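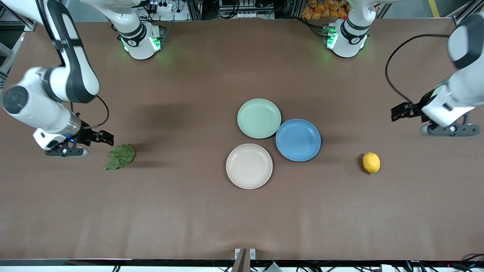 Dosden Household Forum
Dining and Kitchen > Tableware and Table Setting
Thread: Mixed plate colours at a shared lunch table

Canteen_Lead_2
Posted Wednesday, 09:40

Good morning. Our community dining room is reviewing its plates before the new serving period begins in March. We currently use round plates in mint green, blue and a beige that has a slight pink cast. They go out on plain brown tables with no cloth. The proposal before us is to keep all three colours and to dress each table with green leaves and whole lemons in place of flowers.

I should be grateful for members' views on two matters. Firstly, do the three colours sit well together on brown? Secondly, is loose fruit on a dining table acceptable where meals are served to the public?

plarnero_tables
Posted Wednesday, 10:15

We supply linen to several dining rooms and are often asked about this. Mint and blue are close enough to be read as a pair. The beige is the difficulty. On a brown surface it can look like a plate from another set, particularly under warm lighting. Our advice would be to withdraw the beige and order more of the blue.

Bindell Hall Catering
Posted Wednesday, 10:52

I must disagree with the previous reply. We have used beige beside blue for 16 months and have received no complaint on the subject. The pale plate is also the one on which food shows best. Tomato soup in a blue dish is not appetising.

With regard to the lemons, we permit them provided they are washed beforehand and are not afterwards used in the kitchen. Leaves should be wiped on both sides and replaced daily. Please check that the plant is safe to have near food.

Canteen_Lead_2
Posted Wednesday, 11:30

Thank you both. To clarify, we hold 53 plates in total, and the beige ones are in the best condition. Withdrawing them would leave us short at the Friday sitting unless further stock were bought.

plarnero_tables
Posted Wednesday, 11:48

In that case I would keep them, but give each table a single colour. Mixing at the same table is where it begins to look accidental.

quietcrockery
Posted Wednesday, 13:05

A single colour for each table sounds orderly until the first breakage. We attempted it and staff spent the end of every shift sorting stacks. Mixed tables are easier to lay and easier to replace. One lemon is sufficient for a small table. A bowl of them takes up room that is needed for the water jug.

Bindell Hall Catering
Posted Wednesday, 13:20

Agreed as to the jug. I would add that lemons roll. Ours are placed towards the middle, clear of the plates, and are removed before hot dishes are brought out.

Çınar Tearoom
Posted Wednesday, 15:10

We gave up leaves altogether. Guests put them on the plates and they were cleared with the food waste, so we were cutting fresh ones twice a day. Lemons alone were quite satisfactory.

Canteen_Lead_2
Posted Wednesday, 16:25

These replies are most helpful. I shall recommend that the three colours be retained and mixed, with one lemon to each table. The question of leaves remains open, and I would welcome further comments from anyone who has used them through a full season.

Thread views: 2510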